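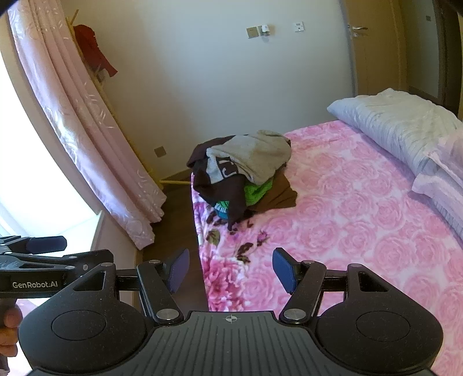

Florno wants 700 examples of laundry being folded before its software tries a sleeve on its own. The Wimville firm has 117. Hertta Huttunen, who runs the collecting, has been working through a pile of clothes on a rose-print bedspread with a pair of hand-held grippers, and rates her own folding as poor.

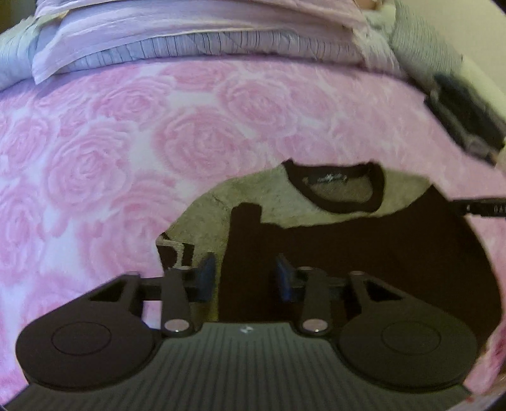
Does bad folding spoil the examples?

Only if all of it is bad the same way. Florno threw out 62 in December.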